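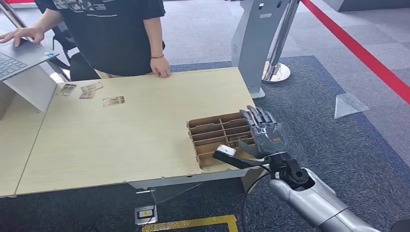 Laptop on a folding stand, seminar table.

Fan Cultures Online, Unit 4: The membership list and what it tells us

Reading for this unit: the Stusberg chapter on early fan pages, plus the handout on web directories. Skim the second if you must.

Before boards and feeds took over, a lot of fans of a film, a singer or a single character met by way of a list. You gave a name, a country and an email address, and your name went up on a page. Writers on fandom tend to call this a community. I would like you to be slow to accept the word.

Look at what a member did. They filled in a form once. Some copied a small button to their own site, linking back. After that most lists asked for very little, and many members never returned. If I sign a visitors' book in a church, I haven't joined the parish.

The Grumum case

Grumum was a list for viewers of a late-night horror serial. At its height it showed 400 names. The owner then asked everyone to confirm they were still interested, and 148 did so. The usual reading, which you'll find in Stusberg, is that the 148 were the "true core". Maybe. They may also have been the people whose email address still worked. The chapter doesn't consider this, and I can't see how the claim stands up without it.

Note too that the count at the top of the page was put there by the owner, who had every reason to like a big number. Ask of any figure in this unit: who was counting, and when did they last check?

Buttons and links

Abou Jaoude argues that link buttons worked as gifts. Owners drew them by hand, often in several sizes, and visitors took them home. I find this more persuasive than the core-member argument, though it rests on roughly 100 saved pages, all in English and all picked because they had survived. Pages that survive are likely to be the ones somebody looked after. What the neglected ones were like, we don't know.

The Brorier archive has the same fault. Use it, but say in your essay what it leaves out.

Terms to be clear on
Approved list: one directory decides which lists are official, usually one per subject.
Pending member: has sent the form, not yet added.
Dead link: says the page has gone. Doesn't say the fan has.

For the seminar

Bring one saved fan page and be ready to say what you can know from it and what you're guessing. "They were clearly very passionate" will be sent back. Short essay titles go up in March.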